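Cuaderno de laboratorio, célula Jurine
25 de marzo de 2018
Anota: Sneha Mishra. Revisa: Kamlesh Solanki.

Continúa la entrada anterior. Se mantiene abierto el asunto de la estimación de pose del zócalo en la cámara de muñeca. Con la versión 21 del módulo de percepción, el detector confundía los bordes del zócalo con los de las ranuras de expansión cuando la torre se presentaba girada. Naveen Rathore ha separado ambas clases y ha reentrenado con 1342 recortes anotados.

Cambios en el planificador: se reduce a 5 mm el margen de colisión en el interior de la caja y se añade el mazo de cables de la fuente como volumen prohibido. El volumen es fijo por ahora; conviene generarlo a partir de la nube de puntos.

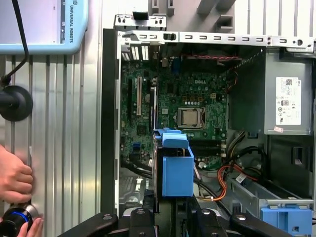
Vista de la cámara de muñeca. Torre abierta y tumbada, placa Dell con la CPU en el zócalo, sin disipador montado encima.

El elemento de plástico azul vertical sigue siendo el principal problema de oclusión. El filtro de profundidad lo une al plano de la placa y la trayectoria de aproximación resulta demasiado baja. Se propone segmentarlo por color antes del ajuste de planos. S. Bisht (Sunita) considera preferible tratarlo en el modelo de ocupación; queda por decidir.

Latencia: el nodo de pose publica con 9 ms de retraso respecto al controlador. Se corrige en el sellado de tiempo y no en el filtro.

Pendiente:
- Repetir la calibración mano-ojo con el tablero de Metwally.
- Registrar las poses rechazadas junto con su nube de puntos.
- Enviar a Santosh Bisht el fichero de parámetros para la célula de Dandley.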